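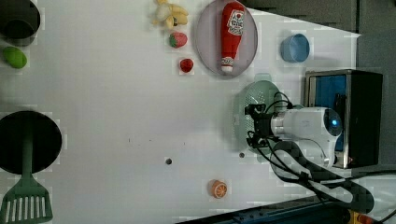
Getting sticky film off play food without ruining it?

Posted by Bokon

Bit of a panic one. Got given a big lot of play kitchen stuff for our toddler group, bananas, strawberries, a ketchup bottle, plate, little blue bowl, black pot and so on. Lovely lot but after years in a loft the fruit has gone tacky, like it's been wiped with syrup. The strawberries are the worst, fluff gets in all the seedy bits.

Tried baby wipes, made it smeary. Can it go in the dishwasher? Also the ketchup has a paper label (I think paper, might be plastic) and I'd like to keep it on, the kids love that one. Group is back in May so not loads of time.

Nimix
8 replies on here last year about this, can't find the thread now. Dishwasher no. Mine came out with the bananas all bent. Chuck anything sticky, not worth it.

Benito Herrero
Wouldn't chuck it yet. Tacky feel is usualy the plastic itself, the softener works its way out with age, and a loft in summer will speed that up.

What I do - warm water, not hot, good squirt of washing up liquid, leave the fruit in for 30 minutes. Old soft toothbrush for the strawberries, go round the green tops gently as paint can lift. Rinse, dry on a towel overnight. Anything hollow, squeeze it first and see if there's a hole. If water gets in you'll have mould by the end of the month, so wipe those only.

Ketchup bottle: don't soak. Damp cloth, work round the label.

Plate, bowl and pot are a different matter, if they're hard plastic just wash them up as normal.

If it's still tacky after two goes then yes, bin it. Doesn't come back from that and I wouldn't want little ones chewing it.

Sturkero
bicarb paste worked on our lemon. took a bit of the shine off tho. and dont store it all in one bag again, the colours can mark each other - we've got a pear with a red patch now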